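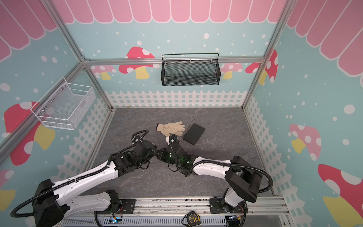
Two-arm cell with a knit glove, foam block and hex key on the floor

Can a two-arm setup clear a workbench yet?
Posted by benchleft, November 7, 2025

I run a small repair shop and spend too much of each evening putting things back where they belong. Gloves, hex keys, foam packing, tape measures. None of it is heavy or sharp. I keep seeing arms like these and wonder if a pair could do that one chore while I close out the register. There would be a basket on the wall for gloves and another one on a rail for small tools. I don't need it fast. My budget is 3000 dollars, and I can wire things up but I don't write much code. Is this realistic now or should I wait?

Dalia Rozīte
Partly. I have had two arms on a bench at Zasberg since April and sorting is the job I use them for. The foam block is the easy one. It has flat sides and it holds its shape when the jaws close. A knit glove is harder than it looks. Lying flat, it gives the fingertips very little to grab, and if you only catch one layer the rest drags over whatever is next to it. Ours does better when one gripper holds the cuff and the other lifts.

The hex key depends on where it is. Stuck in foam with the short end up, you can get hold of it, but then the foam wants to come along, so the second arm has to keep the block down. Flat on a smooth floor I would not count on it.

Last month I logged 359 tries with gloves. Out of every 100, the arms dropped or missed enough that I would not leave the room. Your 3000 will cover small arms if you build the stand yourself. Set aside money for spare fingertips and cable.

Also check reach before you hang any baskets. I put my first one too high and the arm could get to the rim but not over it.

tomfromparts
Just buy a magnetic strip and a bin. 2 minutes and you're done.

Plimureck
The strip won't hold gloves. I tried a kit from Besnard for the same chore and sent it back, mostly over the software. The arms were OK. If you go ahead, start with one kind of item and one basket, and keep the tape measure out of it until the rest works. Mine kept getting picked up by the wrong end.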